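Ollham opens hand-held gripper sessions to outside staff

Ollham has extended its demonstration programme for two-armed manipulation, moving most recording away from the robot cell and on to ordinary furniture. The change took effect in May and applies to all tasks involving cloth, thin sheets and light household goods.

Until the spring, operators recorded tasks by remote control. A pair of leader arms was moved by hand and the follower arms copied the motion at the bench. The method gives joint positions directly, but it ties up one robot per operator and is slow for soft materials. Under the new arrangement the operator holds a gripper in each hand and carries out the task at normal working height. The position of each gripper is recovered afterwards from printed markers, and the resulting path is fitted to the arms.

Elżbieta Makowska, who leads the recording work, said the remote arms would be kept for insertion and fastening tasks, where contact force matters more than reach. "For a sheet, the useful information is where the two grips are relative to each other and when one of them lets go," she said. "An operator can show that in a few seconds with the grippers in hand. Through the leader arms the same fold took nearly 51 seconds, and a good part of that was waiting."

The current task set is called Vurano. It has 12 tasks, nine of which need both hands. Sheet handling was scheduled first. The operator takes hold at two points, lifts the material clear of the surface, adjusts the angle and sets it down again. Objects already on the table are left in place so that the background differs between recordings.

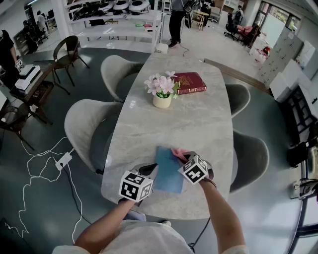

## Recording rules

Each operator completes a short practice period before any recording is kept. The written procedure asks for the following:

- Keep at least one marked face of each cube in view throughout the movement.
- Close the jaws fully before lifting. Partial grips are logged as a separate class.
- Do not pass one gripper over the other. If the arms must cross, stop and begin again.
- Pause briefly at the start and end of each movement.

Recordings in which the markers are lost for too long are rejected automatically. Those that pass are replayed on the follower arms at reduced speed before release to the training group.

Bethel Mamo, who maintains the replay software, said the main source of rejected paths was wrist rotation. Operators turn the wrist further than the arms allow, particularly when tilting a sheet towards themselves. A limit warning is being tested, in the form of a tone that sounds as the gripper nears the edge of the permitted range.

## Next stage

The target for Vurano is 2000 accepted recordings. Sheet tasks will be followed by lidded containers and then by bagging, for which wider jaws are on order. A second recording area at the Jomport building will use the same procedure and the same marker layout, so that paths from both locations can be combined without recalibrating the follower arms.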